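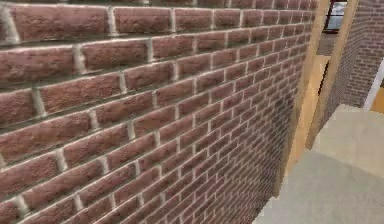
Red-brown brick, running bond, light grey joints.

PLARNER JALIK MASONRY SEALER
Breathable clear sealer for brick and block. 1 gal and 5 gal pails. Ships from our Fallbridge warehouse.

Updated 12/27/20. New lids on the 5 gal, same stuff inside.

What it is
Water based, goes on milky, dries clear. Soaks in, doesn't leave a film on top. No shine. If you want shine this is the wrong can, look at Obi Gloss further down.

For outside walls, garden walls, chimneys above the roof line, piers, steps. Fine on old brick if the joints are sound. Not for glazed brick, not for painted brick, not for anything under standing water. Pools, fountains, no.

Before you start
Fix the joints first. Loose mortar out, new mortar in, wait 28 days. Sealer won't hold a bad joint together and we get that call every May.

Wash the wall. Garden hose and a stiff brush does most of it. White powdery stuff (efflorescence) gets brushed off dry, before the hose. Moss has to come off at the root or it comes back thru. Go easy with a pressure washer, soft brick loses its face fast.

Then let it dry. Two clear days minimum, more on a north wall.

Putting it on
Stir, don't shake. Don't thin it. Low pressure pump sprayer, or a thick nap roller for small jobs. Start at the bottom and work up, so runs land on brick thats already wet. Brush out drips right away. Second coat while the first is still damp, wet on wet. Miss that window and the second coat mostly sits there and goes cloudy.

Cover glass, metal trim, plants. Wipes off glass wet, scrapes off dry, and you will hate the scraping.

Keep rain off it for 48 hours. Air and wall both over 45 F the whole time, nights too.

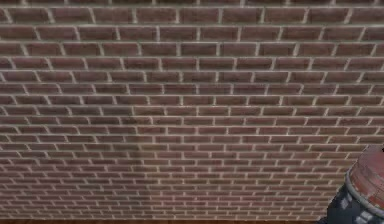
Will it change the color of my brick?
Most red brick dries back to the same color or a hair darker. Mortar can darken a little more than the brick does, so try a patch somewhere low and let it dry fully before you do the whole wall.

Specs
Type: silane/siloxane, water based
Finish: clear, flat
Coverage: 100 to 150 sq ft per gal on common brick, two coats. Rough or soft brick drinks more.
Touch dry: 4 hrs
Full cure: 9 days
Clean up: soap and water while wet
Shelf life: 18 months unopened, keep from freezing. Frozen once = throw it out.

Sizes
JM-1, 1 gal
JM-5, 5 gal pail
JM-55, drum, call first, freight only

Bigger jobs: orders covering 3,000 sq ft and up get the contractor price. Send us the wall area and brick type and we'll work out the pails. Measure it, please. Guesses come up short and then you're waiting on a second delivery with half a wall done.

Goes with
Obi Gloss, wet look topcoat, indoor brick only
Obi Joint Mix, bagged mortar, light gray or buff
Plarner pump sprayer, 2 gal, spare seals included

Shipping and returns
In stock items leave in two business days. No ground shipping to cold zones in deep winter, we hold the order untill it warms up or you can pick up at Fallbridge. Unopened cans back within 30 days, you pay the freight. Opened cans, no. Tinted mortar, no.

Safety sheet and label are in the downloads tab. Gloves and eye protection when spraying.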